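Braltport to collect old computers year-round from next month

22/01/2012

Print this story | E-mail this story | 19 comments

Residents of Braltport will be able to drop off old computers, monitors and printers at the Ikonen Street transfer station all year under a plan the town council approved by a vote of 5 to 2. Until now the town has taken electronics only on a single Saturday-style collection day each November.

The last of those collections drew 800 cars and backed up traffic as far as the bridge. The gates closed an hour early when the trailers filled, and people who had waited in line were sent home with their items still in the trunk.

"We had folks who drove in from the lake road, sat there most of the morning and then had to turn around," said Isla Innes, the town's solid waste manager. "They were upset, and they had a right to be. Once a year doesn't work anymore."

Under the new arrangement, the station will accept computers, laptops, keyboards, printers and flat-screen monitors during its regular hours at no charge. The older, heavier tube monitors and televisions will cost $19 each, which the town says covers what it pays to have the glass handled. Microwaves and small kitchen appliances are not part of the program and should go in the scrap metal bin as before.

The town has signed a two-year contract with Kukero, a recycling company, to empty the trailers and haul the material away. Working parts will be sorted out for resale and the rest broken down for metal. The town gets a small payment per ton for desktop computers and pays a fee for nearly everything else. Innes said she expects the two to come close to evening out, though she would not promise it.

Desktop computers bring the best price when they arrive whole, with the case, power supply and processor still in place.
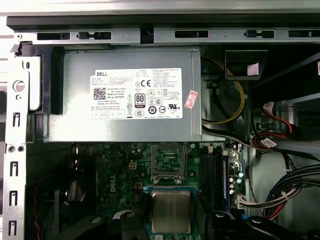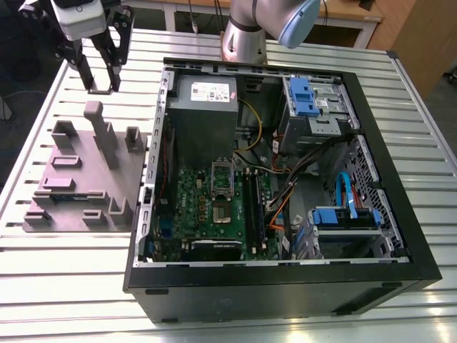
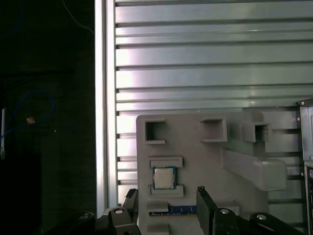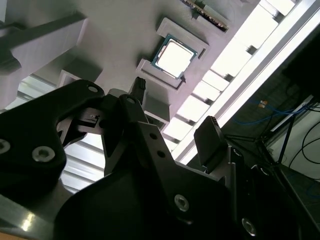 Machines that have been stripped will still be accepted, but they are weighed as mixed scrap and the town receives less for them.

Personal data was the subject of most of the questions from the public at the meeting. Several residents asked what would happen to tax records and family photos left on a hard drive. Innes said the contract requires every drive to be shredded and the town will get a written record with each load. She still advised people to erase or remove the drive before dropping off a computer if they know how. Anyone who would like to keep a drive can ask the attendant for a screwdriver at the scale house.

The two members who voted against the plan said they supported recycling but objected to the cost of a new storage shed. The shed, with a concrete pad and a locking door, is budgeted at $1,615 for materials, and the highway crew will put it up. One of the members asked that the work wait until the spring budget is settled. The motion to delay failed.

Businesses may use the station too, with a limit of 25 items per visit. Larger loads will need an appointment. Fludel, the office supply store on Main Street, has agreed to take used toner and ink cartridges at its front counter so they do not end up in the trailers. The town asks that cartridges be taken out of printers first.

Schools are not covered by the limit. The school district has a storeroom of retired classroom computers and plans to bring them over during the February break.

Proof of residence is required for household drop-offs. A transfer station sticker is enough, or a utility bill with a Braltport address. Stickers can be bought at the town clerk's office, and the price has not changed this year. Renters can get one with a copy of their lease.

Items left outside the gate after hours will be treated as dumping. The town cleaned up several televisions along the fence over the summer, and a camera has since been put on the light pole.

The November collection day will stay on the calendar for paint, pesticides and other household chemicals, which the station cannot take during the rest of the year. Electronics will not be accepted at that event.

A list of accepted items will be mailed with the next water bill. Copies are also available at the library and the scale house. Questions can be left with the public works office during business hours.

Share (25) | Print this story | E-mail this story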